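Pirilport bottles – README

Last edit June 21, 2020. Kalevi Saarela. Written in a hurry before handover, fix what's wrong and tell me after.

What it is

Demonstrations of one arm moving small drinks items between a tabletop and a basket. Meant for training a grasp-and-place policy from examples, no scripted motions anywhere in the set. 1635 episodes kept, 105 thrown out (list in dropped.txt, with a reason for most of them).

Setup

One table, light grey, white walls behind and to the right. Two cameras: a small one at the wrist and a fixed one that doesn't move between sessions. Gripper has two black fingers with ridged pads. Operator drives it by hand from the Drinari station, joint positions logged with both video streams.

The wrist view is the one the policy leans on for the last bit of the approach, so check that first if you are short of time. Fingers should be in shot at the bottom and open at the start of an approach. If they aren't, the episode was probably trimmed wrong.
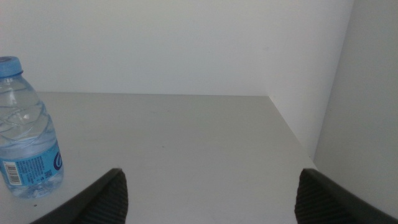 Clear plastic is the hard part. Depth was useless on it in the November trial at Mühlbauer so we dropped depth altogether, colour only now. Don't ask for the depth files, they're gone.

Lighting kept soft and even on purpose. We will do a harsh light set later, seperate folder.

What's in an episode

– wrist video
– fixed video
– joint positions and gripper opening, one row per video frame
– one line of text with the instruction as given to the operator
– success flag, set by a person and not by the logger

Instruction text is free wording. Intan Wijaya wrote most of them and she varied them deliberately, so expect "put the bottle in the basket" and "pop the water in with the other one" for the same movement. Please don't tidy these up.

Basket placement

White plastic basket with the round holes, on the left. Goes in at an angle and is often only half in the fixed view. That's fine, leave it. What matters is that the target item stands clear of it with open table between, label any way round. Items already in the basket stay there for the episode. Red shows through the holes when something red is in there, keep those episodes too – the first Emis model mistook the basket wall for an object and we want plenty of examples to cure it.

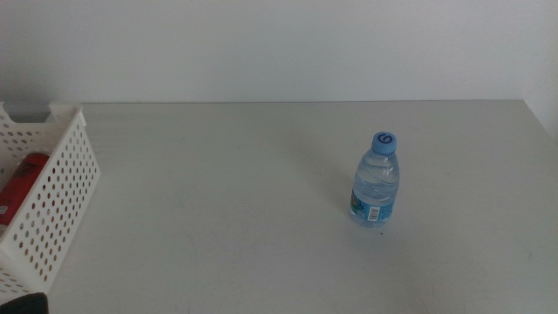
Known problems

1. Marks and specks on the tabletop. Not cleaned between episodes, so don't use them to align anything.
2. The clocks of the two cameras drift. Correction is in sync.csv, apply it before you cut clips. I forgot once and lost 2 days.
3. Success flag is missing from the first 3 sessions. Intan is going through them, ask her before you guess.
4. Joint rows repeat sometimes when the logger stalls. Harmless if you interpolate, not if you diff.

Splits

Train and test are split by session, never by episode. Neighbouring episodes look nearly the same and a random split will flatter you badly.

Use

Internal to the Pirilport project for now. Ask me or Intan before passing it on. Checksums to folow.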